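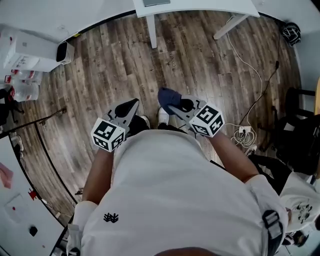

July, equipment planning, second pass

Budget left for the rest of the year is 3000. Everything below has to fit inside that, shipping included.

Grippers. We have two hand-held pairs in use and want a third so that two people can record while one pair is being repaired. Dalus quotes 1240 for a pair, bodies and jaws, no pads and no marker cubes. Otwood is cheaper per unit but only sells the jaw assembly, and we would be printing the bodies ourselves again. Last time that took most of a month and three of the bodies cracked at the screw holes. Going with Dalus unless the lead time gets worse.

Marker cubes. Keep making these in house. The printed faces scuff and then tracking drops out on fast wrist turns. Matte label stock held up better than the glossy. Order two packs. Ask whoever does the next batch to write the cube ID on the inside of the mount, we mixed up left and right twice in June.

Pads. Fabric-covered ones grip cloth well and slip on bottles. The plain black ones are the other way around. Suso sells a sheet material that might do both, 43 a sheet, one sheet should cut 14 pads. Buy one sheet and try it before ordering more.

Backpack. The straps are fine. The compute unit inside gets warm after a long session and people start taking it off between takes, which means recalibrating. Marchand has a lighter unit but it would eat the whole remaining budget. Not this year. Put it on the list for the next proposal.

Power. We need a proper charging shelf. At the moment everything runs off the power strip on the floor and the cords are in a knot. A wall-mounted strip and some cable ties would fix most of it. Small purchase, can go through petty cash.

Open questions:
- Does the Dalus jaw take our existing pad screws? Drawing says M3, ours are M2.5 on the older pair.
- Spare batteries: wait for the new backpack decision or buy now?
- Shipping from Otwood if we only take spare jaws. They did not answer the first email.

To do before the order goes out: weigh the current pair with cube and pad fitted, and send the number to Dalus. They want it for the spring rating. Then get the quote reissued with shipping on it, the old one expires at the end of the month.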